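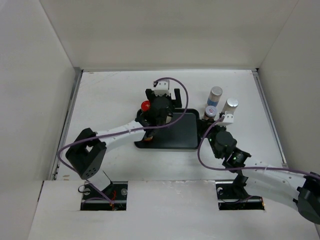

The black tray, with jars and tins waiting beside it.

2 min read

I've been sorting out the condiments. They used to live all over the cupboard, and I kept buying things I already had. Now the ones I use most go on a tray – it lifts out in one go and catches the drips.

Tall things go on first, so I can see what's behind them.
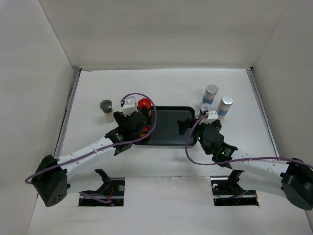

Small jars are harder. They get lost behind bottles, so I've started leaving them off until the end and fitting them in along the front edge. Callum thinks they should have their own shelf. He may be right, but we only have five shelves and the baking tins have two of them.

Spices next, probably in the new year.

Contact Hanna Hutsuliak | © Hanna Hutsuliak | Back to top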